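Mets Confirms Preseason Pitching Workload Program With Clevine

CLEVINE - The Mets youth baseball club has adopted a revised pitching workload program for its upcoming season, covering players in all 4 age divisions. The program sets pitch limits by division, defines minimum rest periods and moves record keeping from paper sheets to a shared log.

Under the program, no pitcher will throw more than 100 pitches in a single game, including games that go to extra innings. Bullpen and warm-up throws are logged separately and do not count toward the game limit. Lower limits apply in the two younger divisions and are listed in the club handbook.
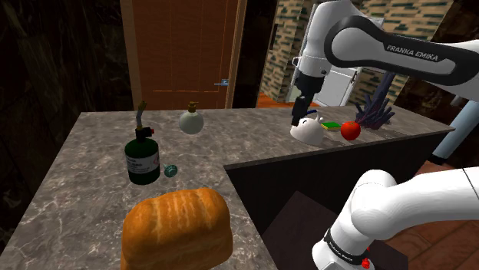
Season totals will also be tracked. A pitcher who reaches 1,000 logged pitches, games and practice combined, will be moved to a field position for 2 weeks before returning to the mound. Catchers are subject to a separate rule - a player who catches more than four innings may not pitch on the same day.

"Coaches kept good records last year, but each team kept them differently," said Laine Šimkus, director of player development. "We could not compare one team's numbers with another's. The new log uses one format, and entries are due the night of the game."

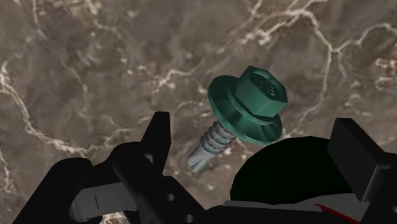 Preseason throwing sessions begin in December at the Udano indoor facility. Sessions will start with flat-ground work at reduced distance. Mound work follows once a player has completed the throwing schedule for his or her division. Players who join after the first session will begin at step one of the schedule.

Coaches must complete a training module on the log before the first session. Game-day entries may be made by the head coach or a designated scorekeeper.

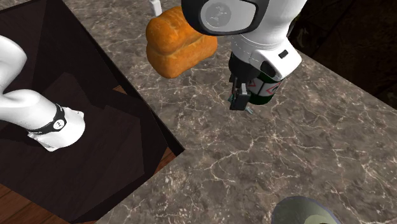
White robot arm above a marble countertop.

The handbook, division limits and session times are available at the club office on Zelcombe Road. Registration for returning players is open.

Media contact: Laine Šimkus, Player Development, Mets Youth Baseball, Clevine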